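We use cookies to remember your reading preferences. By continuing to browse you accept our cookie notice. Accept | Manage settings

4. Reading the rumors: how far ahead does the local press know?

So this is the part of the project I was most looking forward to, and also the part that gave me the most trouble. In Section 3 I went through how I put the archive together. Now I want to get into what the stories say about managers coming and going, and whether a fan reading them over breakfast would have learned anything useful.

A quick reminder of what I'm working with. The archive has 2,264 short news items, all of them about a vacant or soon-to-be-vacant manager's job at one of the clubs in the study. I'm going to lean on two of those clubs here, Caline and Muvdale, because they changed managers more often than the others and because their local papers were so different in temperament. The Caline paper printed nearly everything it heard. The Muvdale paper liked to wait, and then print one long piece with a lot of "it is understood" in it.

I sorted every item by how strongly it was worded. A "will" story says the appointment is happening. A "want" story says the club is after somebody. A "could" story says, well, anything at all. I did the sorting by hand, twice, with a break in between so I wouldn't just remember my first answers. The two passes agreed on most items, and where they didn't it was nearly always a "want" that I'd first read as a "could." Headlines were the main culprit. A headline would say the club was closing in, and then four paragraphs down you'd find that the two sides hadn't spoken yet. I went with the body text every time (Appendix B has the full rules, including what I did with question marks).

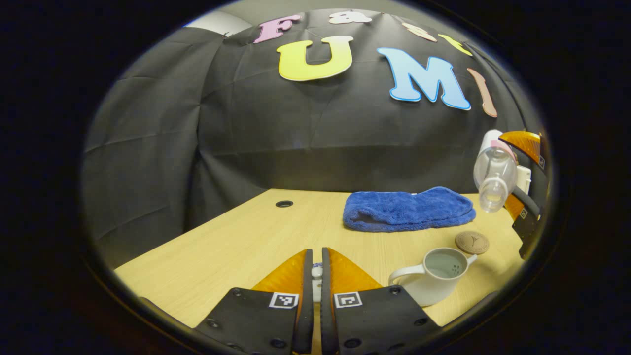 Figure 3. Tabletop with black backdrop and the two orange fingertips of a hand-held gripper.

What surprised me was how little the wording mattered early on. In the first few days after a job opened up, "will" stories were no better at naming the eventual manager than "could" stories were. I checked this at Caline first and assumed I'd made a mistake, so I ran it again for Muvdale and got the same thing. The confident stories and the vague ones were naming the same handful of people, and mostly the wrong ones. Big names with recent trophies got a huge share of the attention. Assistant coaches already on the staff got hardly any, even though they ended up with the job fairly often.

Things changed later in the process. Once a vacancy had been open for 9 days, the "will" stories started to pull away from the rest. By then around 70 percent of them named the person who was later appointed, while the "could" stories stayed about as useful as a coin toss between strangers. I tried moving the cutoff a day either way and the pattern held up, although it got a bit noisier for the clubs with small papers.

I should say something about repeated stories, because they nearly sank this section. A rumor would start in one place and get rewritten all over, each version a little firmer than the last. "Has been watched" became "is admired," and "is admired" became "top target." If you count all of those as separate pieces of evidence, the press looks far better informed than it was. I ended up grouping anything that clearly came from the same original item and counting the group once. The long Muvdale saga from March shrank from a mountain of coverage to just six separate stories when I did that, and two of those were denials.

Denials deserve their own paper, really. A flat denial from the candidate meant something in this data. A flat denial from the club meant much less - in several cases the club had denied an approach and then announced the appointment that same week. Candidates who said they were taking a break from the game were the hardest to code. Some of them meant it! Others were on the touchline before the grass had been cut again. I left these in a separate column and didn't try to guess at anyone's motives.

There's one more wrinkle, and it has to do with fees. When a candidate was already under contract somewhere else, stories about compensation between the clubs were a much better sign than stories about salary. My hunch is that the fee only gets talked about once there are real numbers on a desk, whereas anybody can make up a wage. I can't prove that with what I have. The Tsegaye transfer listings would help, since they record payments between clubs for coaching staff as well as players, but they only cover the later seasons, and matching them to my archive is slow work.

I also wondered whether being a bigger club changed any of this. Bigger clubs drew more stories, sure, but the stories weren't noticeably better or worse once the repeats were grouped. The exception was Cludholm, where the paper seemed to know the outcome early on almost every occasion. I'll come back to Cludholm in Section 5, where I look at clubs whose owners talk directly to reporters.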